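Evaluation Notes: The Provgate Two-Arm Bench Kit After One Month of Use

We use cookies to remember your preferences and to count visits to this blog. By continuing to read, you agree to their use. Manage settings.

Readers of this blog will recall that my last entry on bench-top automation ended with a promise to return to the subject once a suitable two-arm kit had been obtained. The Provgate kit arrived in February and has been in regular use since then. The present entry sets out my findings. It is written for those who are considering a purchase for a small office, a teaching room or a private workshop, and who have some experience with a single arm but none with a pair.

I purchased the kit at my own expense through Brilora, a reseller with whom I have no other connection. No portion of the text was shown to either firm before publication.

What the purchase includes

The kit is sold as software, mounting parts and a service plan. It does not include the arms. Provgate supports a short list of arms from other makers, and the buyer is expected to own two of them or to obtain them separately. This point is stated in the product listing, although it appears lower on the page than I would have liked, and I have received letters from two readers who ordered the kit under a different impression. Both were able to return it.

The box contained a controller unit, a set of adapter plates, cable ties and sleeves, an emergency stop with a long lead, and a printed guide. The guide runs to a modest length and is clearly written. A section on the safe placement of the stop button is particularly good and should be read before anything is switched on.

The price of the base kit was $1679. The service plan is $279 per year and covers remote assistance, software updates and replacement of the controller. I took the plan for the first year and will address its value below.

Installation

Provgate states that installation may be completed in a single afternoon. I required the better part of two days. The greater part of the delay was of my own making, as I had not measured the reach of the second arm against the depth of my table and was obliged to move its base after the first calibration. A second table was then placed against the first in order to gain depth. Buyers with a single deep bench will be spared this step.

Calibration is carried out one arm at a time and then jointly. The individual routine is simple. The joint routine asks that the two arms be brought to a series of shared points, and it will reject the entire series if one point is out of tolerance. On my first attempt the series was rejected at point 7, and the software did not say by how much or in which direction. A short message giving the error would save the user a good deal of time. I have put this request to Provgate in writing and was informed that it has been noted.

Cable routing deserves more attention than the guide gives it. With one arm, a hanging loop is a nuisance. With two, a loop from one wrist may pass within reach of the other gripper. The sleeves provided are of good quality but too short for the larger of my arms, and I would advise ordering longer ones at the outset.

The tasks attempted

Manufacturers tend to demonstrate such kits with blocks and cups. These tasks are forgiving, and success with them says little about daily use. I therefore selected work of the kind that an office or household might reasonably wish to have done, and concentrated on the handling of power plugs and cords. A plug must be held at a proper angle, its cord pulls on it from behind, and a power strip will slide across a smooth table when pushed.

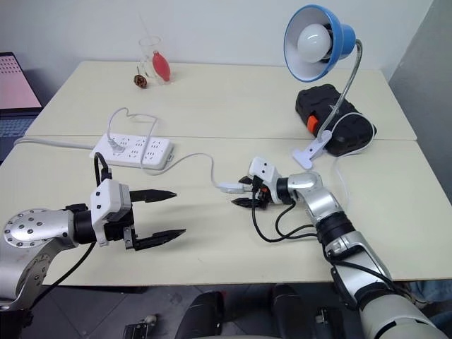
The cord is the principal source of difficulty. A program that places a rigid part correctly again and again may fail at once when that part has a cord attached, for the cord lies differently on each attempt. Provgate addresses this in what it calls guided mode, in which the operator moves the arms by hand through the task several times and the software forms a general motion from the recordings. The number of recordings is left to the user. The guide recommends a minimum of 4 for simple handling and offers no figure for cords or cloth. In my judgment, the minimum is too low for anything flexible, and I obtained acceptable motion only after I had recorded a good many more, with the cord deliberately laid in a different manner each time.

Lifting the plug from the table became dependable early in the month. Bringing it to the strip was satisfactory after further recording. Insertion remained the weak point. When the plug met the socket at a slight angle, the software continued to press for longer than I thought proper before it paused. The force limit may be lowered in the settings, and I recommend that every new owner do so. At the lower limit the arm pauses sooner, and the operator may then correct the angle and resume.

All plug work was carried out with the strip disconnected from the wall. I would ask readers who repeat these trials to observe the same rule without exception.

Division of work between two arms

Prospective buyers most often ask whether a second arm is worth its cost. For work with cords, I believe that it is, with one qualification. The benefit arises when one arm holds or steadies while the other acts. The Provgate software permits this arrangement, but it must be set up by hand in a screen that is not easy to find. By default, the two arms take turns, and a buyer who never leaves the default setting will have paid for two arms and received the use of one at a time.

Once the proper setting has been made, the arrangement performs well. The software reserves a region of the table for each arm and slows both when the regions meet. I observed no contact between the arms during the month. The slowing is cautious, and those who need quick work will find it tiresome. I did not.

The quality of the service plan

I contacted the assistance line on three occasions. The first concerned the rejected calibration and was answered the same morning. The second, a question on gripper settings, was passed between departments and took considerably longer. On the third occasion I was assigned to Oanh Bạch, whose replies were prompt and complete, and who sent a corrected settings file together with a plain account of what had been changed in it. Had all three exchanges been of that standard, I would recommend the plan without reservation.

As matters stand, I consider the plan advisable for the first year and optional afterward. A buyer who has completed calibration and has no intention of moving the arms will have little occasion to call.

Comparison with other offerings

Two alternatives were considered before purchase. The Tollel system is less costly and includes a single arm of its own. It is a sound choice for a beginner, but it cannot at present be extended to a pair. The Quách package is the more capable of the three in matters of force control, and I suspect that it would have managed the insertion task with less assistance. It is sold only with on-site installation, however, and the quotation I received placed it beyond the means of a private buyer.

A reader and former colleague, Joris Bosman, has used the Quách package in a teaching setting and has kindly agreed to share his own notes. He reports that the installation visit was thorough and that his students were able to work on their own by the second session. He also reports that changes to the layout of the bench require a further paid visit, a condition I would find hard to accept. His notes will be published in a separate entry when he has finished them.

Recommendations

The Provgate kit is suitable for a buyer who already owns two supported arms, has a fixed place for them, and is prepared to spend several evenings on recording. I would not recommend it as a first purchase, nor to anyone who must clear the table at the end of each day.

Those who proceed should attend to the following points before beginning:

Measure the reach of both arms against the table and mark the base positions in pencil.
Order longer cable sleeves.
Lower the force limit.
Change the two-arm setting from alternating to joint.
Fasten down any power strip or similar item. A strip of double-sided tape is sufficient.

I intend to keep the kit and to continue with it through the coming season. The next series of trials will concern the coiling and tying of cords, a task that Provgate lists as supported and that I have not yet been able to complete to my satisfaction. Readers who have done so on the same software are invited to write to me with their settings, and to state which arms they are using.

Subscribe to receive new entries by email. You may unsubscribe at any time using the link in each message.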